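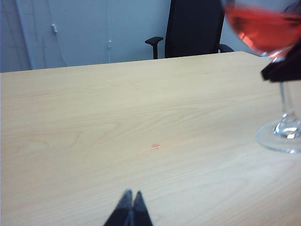
The table at our end, wine glass and all.

Graduate intake, water utilities: has anyone been through the second round?

raimo_r
Hello everyone, long-time reader and very occasional poster. I've put in for the graduate engineer intake at Nzioka (the regional water one, not the consulting arm) and I've had the email saying I'm through to the second round. Lovely news, and I've read it so many times my partner has banned the phone from dinner. My trouble is that the ad said the probation period was 9 months and the letter says it "may be varied by the employer". Is that normal? My degree is chemical, not civil, and I'd hate to leave a steady job at Fodden only to be let go for not knowing my culverts.

Thanks in advance, Raimo Rantala

edith_castano
Congratulations Raimo! Take a moment to enjoy it before you start worrying, you've earned that much. I went through the same intake in July and the wording was in my letter too. Everyone gets it. My supervisor sat down with me after 3 months, we had a good long natter about how I was going, and that was the only review I had before I was confirmed. Chemical is fine, by the way. Half the work in my group is treatment and dosing and they were crying out for people who could read a process diagram. 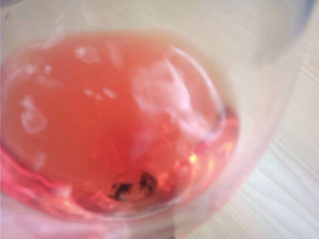

Up close. Pink, and a bit of a blur.

Efraín A
I'm going to gently disagree with Edith, whose advice on here is usually spot on. "May be varied" can go the other way. A mate of mine had his stretched twice at Rinent, and each time he was told it was a formality. He did get confirmed in the end and he's very happy there now, but he put off a home loan over it and it was a rotten year for the family. I'd ask in writing what the longest it can run is. You can be perfectly friendly about it, they won't mind a bit.

edith_castano
Fair point about asking in writing, Efraín, though Rinent is a contractor and that's a different kettle of fish. Nzioka has an enterprise agreement. I'd read the clause before I went emailing HR with questions in the middle of a selection round.

Efraín A
Well, we'll have to differ on that one! If a polite question sinks an application I'd want to know before I handed in my notice.

Modupe Okeke
Could I put in a word about the second round itself, as that was in the title and we've all wandered off (my fault as much as anyone's, I've been sitting here nodding along). Mine was a panel of 2 and a written exercise. You get a short brief on a pump station and have to say what you'd do first and who you'd ring. Show your working, write neatly and don't leave the last part blank. I ran out of time on question 7 and jotted down dot points, and they told me later those counted. Bring your academic transcript as well, the certified one, even if you've already uploaded it to the Wovau portal. Mine had gone missing in there.

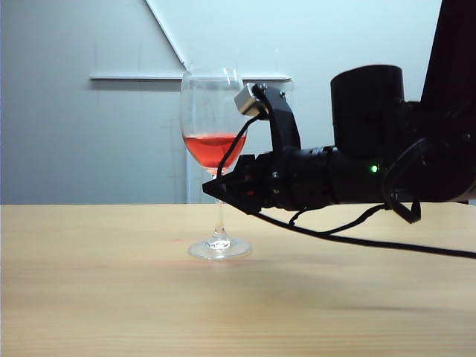
Rosé colour, stemmed glass.

fitz_lindqvist
Modupe is right about the portal. It logged me out while I was attaching my referees and I had to do the lot again. Save everything as you go, and keep the receipt number.

On the other matter I'm with Efraín. I rang the recruitment contact and she was a delight, answered in two minutes and sent me the clause. No harm done whatsoever.

raimo_r
You are all very kind. I've found the agreement and Edith, you were right that there's a clause, but I've read it over and over and can't find an upper limit anywhere in it, so I'll ring tomorrow as Fitzgerald did. Modupe, were you allowed a calculator?

Modupe Okeke
Yes, a plain one. No phones.

Last edited by raimo_r, Dec 3, 2020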